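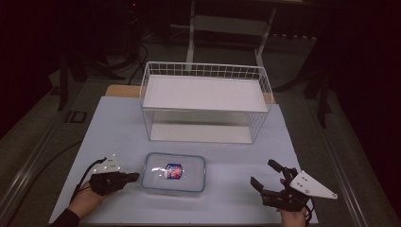
手持ちグリッパによる教示

手持ちグリッパによる教示(てもちグリッパによるきょうじ、英: handheld gripper teaching)とは、ロボットの手先と同じ形をした把持具を人が手に持ち、作業をやってみせることで動作を記録する手法。実演教示(デモンストレーションによる教示)の一種。ロボット本体は記録の場になくてよい。集めた記録は主に模倣学習の訓練に使う。

遠隔操作(テレオペレーション)、直接教示と並べて論じられることが多い。この項目では三者の違いと、手持ち式の器具・手順・問題点を扱う。遠隔操作の詳細は別項。

目次
1 概要
2 他の教示法との関係
3 器具
4 記録の手順
5 課題の例
6 データの扱い
7 問題点
8 用語
9 関連項目

概要

産業用ロボットの教示はもともとペンダント(操作盤)で点を一つずつ覚えさせるもの。位置が決まった部品ならこれで足りる。缶や袋や布のように毎回置かれ方が違うものだと足りない。そこで人の動きをまとめて取り、そこから方策(ポリシー)を学習させる。

人の手をそのまま撮影する方法もあるが、指の数も関節もロボットとは違うので対応づけが難しい。先に人の側をロボットに合わせてしまう、というのが手持ちグリッパの発想。二本指で掴めないものは記録の時点で掴めない。この制約がそのままデータの質になる。

片手用と両手用がある。両手用は左右で一組。片手で容器を押さえ、もう片方で中身を動かすような作業に使う。

他の教示法との関係

直接教示
アームを人が手で掴んで動かす。キネステティック教示とも。力加減が伝わりやすい。両腕を同時に動かすのは一人ではきつい。人の手がカメラに写り込むのも難点。

遠隔操作
リーダー側の腕やコントローラを動かし、フォロワー側のロボットが追従する。記録した関節角をそのまま再生できるのが強み。遅延がある。触った感じが戻ってこない装置も多く、慣れるまで時間がかかる。ロボット一台につき一か所でしか記録できない。

手持ち式
ロボット不要。速い。机と器具があればどこでも録れる。反面、関節角の記録がなく手先の位置と姿勢、開閉幅だけ。ロボットの腕が届かない姿勢で録ってしまう事故がよく起きる(後述)。

三つを混ぜる場合もある。手持ち式で量を集め、遠隔操作で少量の仕上げ用データを足す、など。比率は課題しだいで決まった値はない。

器具

把持部
二本の指が開閉する。指先の形と開き幅はロボット側に揃える。揃っていないと学習後に掴み損ねる。操作は引き金式、または指に帯で固定して直接開閉する方式。手の甲側に帯を回して留めるものもある。前者は疲れにくく、後者は力の加減がしやすいとされる。

標識板
把持部に付ける板で、位置と姿勢の追跡に使う点(マーカー)を並べたもの。三角形の板がよく見られる。点の配置を左右で変えておくと取り違えが減る。板が小さいと角度の精度が落ち、大きいと容器の縁や籠の枠にぶつかる。

標識板を使わず、手元のカメラ映像と慣性センサから自己位置を求める方式もある。設営は楽。白い壁など特徴の少ない場所で追跡が飛びやすい。

視点カメラ
作業者の頭部、または机の上方に置く。手元カメラだけだと対象物全体の配置がわからないため。頭部の場合は視線とともに映像が揺れるので、記録側で姿勢も一緒に取っておく。

配線
有線式は電源と同期信号を一本で送れる。ケーブルが机の縁に引っかかる。無線式は同期のずれに注意。

作業台
無地のマットを敷くことが多い。反射の強い天板は避ける。マットでも上からの照明でむらが出るため、照明の位置は記録を通して固定。

記録の手順

1. 較正。左右の把持部を基準位置に置き、標識板と指先の位置関係を確認する。板を付け直したら必ずやり直し。
2. 同期確認。把持部を一度大きく開閉し、全カメラの映像と開閉信号の時刻が合うか見る。
3. 初期配置。対象物を置く。毎回少しずつ位置と向きを変える。変え方は表にしておく。
4. 開始姿勢。両手を作業範囲の手前で止め、指は開く。ここで一拍おく。区切りの検出に使うため。
5. 実演。一定の速さで。途中で止まって考えない。掴み損ねたらそのまま掴み直すか、破棄するか、先に決めておく。
6. 終了姿勢。開始と同じ位置に戻して一拍。
7. 成否の札付け。その場で行う。後回しにすると忘れる。

一人の作業者が続けて録るのは最大30分、というのが運用の目安としてよく挙げられる。疲れると手首の角度が寝てくる。映像では気づきにくく、軌跡を重ねてみて初めてわかる類のずれ。

課題の例

容器への出し入れ
浅い透明容器と小さな缶など。手順としては単純だが、倒れた缶は丸い側面を掴むことになり、指が少しでもずれると逃げる。透明容器は縁が映像上で見えにくく、背景のマットの色が透けて境界を間違える原因になる。光沢のあるラベルは白く飛ぶ。初心者向けの課題に見えて視覚の面では意地が悪い。

籠と棚
ワイヤ製の籠は枠の間から向こう側が見えるため、奥行きの推定が乱れやすい。上に平らな板を渡して棚として使い、載せる・下ろすを教える構成もある。籠の線に指先が引っかかる失敗も、除外せず別の札で残す流儀がある。

両手の協調
片方が押さえ、片方が動かす。押さえる側の記録を軽く見がちだが、実機で失敗するのはたいていこちら。容器が滑る。

データの扱い

一回の実演を一エピソードと呼ぶ。中身は映像、左右の手先の位置と姿勢、開閉幅、時刻。課題名と成否も付ける。

Vokport の公開手順書では、一課題あたり1000エピソードを一つの単位とし、15エピソードごとに初期配置の表を次の行に進める。同じ置き方ばかり続くのを防ぐ工夫。Livlow が配布する両手作業の記録集は2266エピソードを収め、うち失敗例も削らずに入れてある。失敗を混ぜて訓練するか、成功だけに絞るかは意見が分かれる。

手先の座標は、学習の前に相対座標へ直すのが普通。作業台の絶対座標のままだと、台の高さが変わっただけで動かなくなる。左右の手の相対位置を別に入れる実装もあり、Arnaud の変換ツールは既定でこれを出力する。

映像の時刻合わせは地味に手間。カメラの遅れと追跡装置の遅れは別々に測って引く。ここを省くと、掴む前に腕が上がる癖がついた方策ができる。

問題点

可動範囲の不一致
人の腕は肩ごと動く。ロボットは動かない。記録した軌跡を逆運動学にかけ、解けないものを除く処理が必要。Mitlow の研究班にいた Tsz-kin Lui は、記録中に到達不能な姿勢を警告音で知らせる方式を提案した。後から捨てるより早い。ただし音に気を取られて動きがぎこちなくなるとの報告もあり、評価は定まってない。

速度
人は速すぎる。実機でそのまま再生するとモーターの上限に当たる。時間軸を引き伸ばす処理で対応するが、放る・弾くといった動作は伸ばすと成立しなくなる。

遮蔽
標識板が自分の腕や籠で隠れる。追跡カメラを増やすのが早いが、較正の手間もも増える。両手を交差させる動きは特に弱い。

力の情報
多くの器具は開閉幅しか取らない。卵と缶の区別がつかないわけではないが、幅だけでは締めつけの強さが出ない。指先に力覚センサを入れた器具もある。重くなる。

作業者の癖
一人で録ると癖まで学習する。複数人で録ると動きがばらけて学習が遅くなる。手順書で掴む位置を縛る折衷案が多い。縛りすぎると初期配置を変えた意味がなくなるので、掴む位置だけ指定して経路は自由にする。

安全
実機が近くにないので記録中の危険は小さい。指を挟む、ケーブルに足を取られる程度。床の配線は留めておく。再生の段階では通常のロボットと同じ安全対策がいる。初回は低速、非常停止に手を掛けて。

用語

エピソード:開始姿勢から終了姿勢までの一回分。
方策:観測から次の動作を出す関数。ポリシー。
リーダー/フォロワー:遠隔操作で人が動かす側と追従する側。
較正:器具とカメラの位置関係を求める作業。校正と書く文献もあるが、この項目では較正に統一する。
札付け:成否や課題名を付けること。ラベリング、アノテーション。
逆運動学:手先の位置と姿勢から各関節の角度を求める計算。

関連項目

模倣学習
遠隔操作
直接教示
ティーチングペンダント
モーションキャプチャ
双腕ロボット
エンドエフェクタ

この項目は出典の追加が求められています。「器具」節の無線式に関する記述は加筆予定。
最終更新:2023年5月13日(土)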